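Recording and checking cloth-folding demonstrations with hand-held grippers

Guidance for new operators, Gornico Manipulation Group
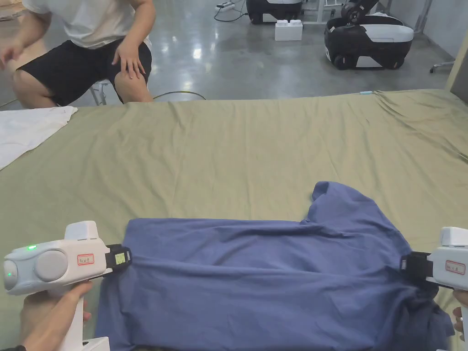
Photograph: Gornico / Hanyu Yan. May be reproduced for teaching with this credit.

This page sets out how the Gornico group records human demonstrations of garment handling and prepares them for training. It is written for operators and for partner laboratories that wish to repeat the T-shirt result reported in the Corner study. Readers are expected to have completed the general safety induction and to know how to start and stop a recording.

Background to the method

In the Corner study, a person performs the task with a pair of hand-held grippers, one in each hand, and the learned policy is later run on a two-armed robot. The method depends on a close match between what the person can do with the grippers and what the robot can do with its own jaws. Operators should therefore handle the garment only through the jaws from the beginning of a recording to the end. A shirt that has been straightened with a finger halfway through teaches the policy nothing it can use, and the recording must be discarded.

Preparing the table

Cover the table with a plain sheet in a colour that differs clearly from the garment. A blue shirt on olive green works well; a navy shirt on black does not. Pull the sheet smooth and check that it does not slide when a garment is dragged across it. If it does, fasten it underneath.

Set the table height so that the operator's elbows are slightly bent when both jaws touch the cloth. Walk the floor on the operator's side and move any cable that could be stepped on.

Checking the grippers

Switch on both grippers and wait for the indicator lights to settle. Confirm that the label on each gripper agrees with the entry in the session sheet. Left and right must not be exchanged during a session, even if the two feel the same in the hand.

Open and close each jaw fully 7 times. The opening shown on the recording screen should return to the same value each time. If it drifts, run the Hegyi calibration routine and repeat the check. Inspect the pads at the same time and replace any pad that has begun to lift.

Recording the flattening stage

1. Drop the shirt on to the sheet from chest height. Do not arrange it. The starting positions need to vary, and operators who lay the garment down with care produce data that is too uniform.

2. Start the recording with both jaws open and clear of the cloth.

3. Bring the jaws down on opposite sides of the shirt and close them on the fabric. Take hold of a single fold where possible. Gripping a thick bunch is permitted if it is the only part within reach, but it should be released and taken again as soon as an edge appears.

4. Draw the two sides apart slowly until the cloth between them is taut, then lower and release. Avoid jerking. Quick movements blur the wrist images and were the main cause of rejected recordings in our first month.

5. Turn out any sleeve that has folded over the body, using one gripper to hold the shoulder and the other to pull the cuff.

6. Stop when the shirt lies flat enough to fold. Small wrinkles may remain. A recording that passes 30 seconds at this stage should be ended and marked "long".

Folding is recorded separately and is covered in the Bollwood notes.

Reviewing the recordings

Each recording is reviewed by a person other than the operator. The reviewer looks for hands touching the cloth, lost tracking, and jaws that close on nothing. Doubtful cases are marked as such and left in the archive, outside the training set.

Results to expect

The Corner policy was trained on 2,000 accepted recordings of the flattening stage. It was then tested on shirts that had not appeared in training, and 129 trials were completed before the November review. Most failures occurred when the robot took hold of both layers of a hem and could not separate them. Adding demonstrations that began from this position reduced the fault, although it did not remove it. Thick cotton remained easier than thin stretch fabric throughout.

Partner laboratories should compare their own failures with this pattern before changing the training settings. Where the first grasp misses the cloth altogether, the fault usually lies in calibration, and further recordings will not correct it.

Questions about the session sheet should be sent to Hanyu Yan.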